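The bottle cap lesson

At half past nine on Monday the main room at Ustmont is quiet apart from the fans. The company rents the upper floor of a former glove works, built in 1929, and most of that floor is given over to white tables. At each table a person sits in front of a pair of small handles, moving them slowly. On the table the arms do the same.

The job this month is opening bottles. One arm steadies the bottle while the other goes for the cap. It sounds like very little. Ustmont has been at it since February, and the people doing the teaching say it is the hardest thing they have been given so far, harder than folding cloth and much harder than stacking cups.

Each attempt is recorded from start to finish: what the joints did, what the fixed camera saw and what the small cameras near the grippers saw. The close cameras get very near their subject. With a bottle of Mirinda on the table they are often looking at little besides the label. 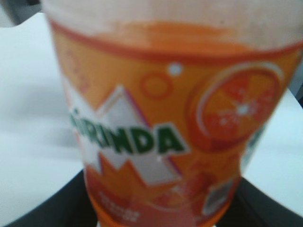

Nitunska, which builds packing lines and has been following the work, is not convinced. Its view, sent by email after a visit, was that a bottling plant would never use two arms for a cap. A spindle does the job in less than a second and has done for decades. If the aim is bottles, it wrote, buy the spindle.

Ustmont doesn't disagree. A spindle is better in a plant, where every bottle arrives in the same spot at the same height. The company is aiming at kitchens, hospital wards and canteens, where the bottle is wherever the last person left it. The customer paying for this round of work is Østergaard, a supplier of equipment to care homes, and what it asked for was a machine that could open a drink for someone with weak hands.

The teaching is done in shifts. An operator works for 40 minutes, then stops, because after that the hands get lazy and the recordings show it. A good operator is steady and a bit dull to watch. The ones who play a lot of video games are quick to learn the handles, but they tend to rush the last few centimetres, and the robot learns to rush them too.

The left arm normally goes first. It has to hold the body of the bottle firmly enough to stop it turning, and a full soft drink bottle is awkward to judge. Squeeze too low and it can rock on its base. Squeeze too hard and the plastic gives, which matters a good deal once the cap is loose. The operators have no sense of touch through the handles, so they learn to watch the plastic instead.

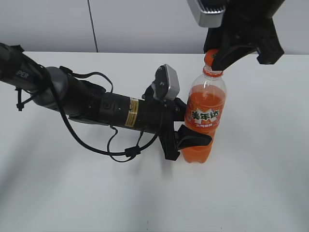
The right arm has the cap, and a cap needs more turning than a wrist can give in one go. People let go, turn the hand back and take hold again without thinking. An operator has to do it on purpose, over and over, and always in the same style. Early on, two operators had different habits. One made short turns and the other made long ones. The robot trained on both sets of recordings did something in between and mostly slipped off.

They threw those recordings away and wrote a one-page guide, which is now taped up by the kettle. It says how far to turn, when to let go and where to rest the free arm. It also says to leave in small mistakes if they are put right straight away. A robot that has only seen perfect attempts has no idea what to do after a poor one.

The count when I visited stood at 2805 recordings. They are sorted with software from Skutico, which lets a reviewer mark the moment the hold is made, the first turn and the release. Reviewing takes nearly as long as the teaching, and fewer people want to do it.

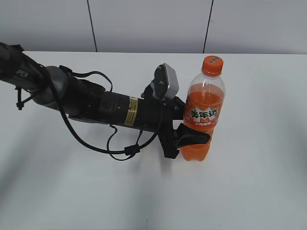

What the robot does alone

In the afternoon the handles are put down and the trained system has a go. I watched 6 attempts. Four ended with the cap off. In one the gripper closed beside the cap and turned nothing, quite patiently, until it was stopped. In the other the bottle went over before the right arm had arrived.

The team wrote down both failures and did not seem bothered. The bottle that fell had been put nearer the edge of the table than in most of the recordings, so the next morning's shift would be spent on bottles near the edge. Much of the work goes like this. The robot fails at something, and somebody sits down and shows it that thing until it stops failing.

Before leaving I had a turn at the handles. They are lighter than they look. I got hold of a bottle at the third try and never managed the cap.
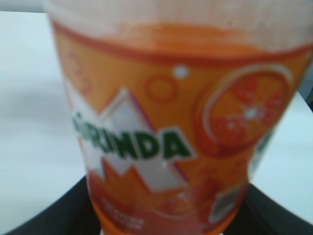

Could the operators be replaced by simply filming people opening bottles?

Ustmont has tried it, and for now the answer is only in part. Film shows where the hands go, but it doesn't give the joint positions of an arm with two flat fingers, and those are what the system is trained on. The company uses some film to help the robot find bottles and caps. For the turning itself, it still wants a person on the handles.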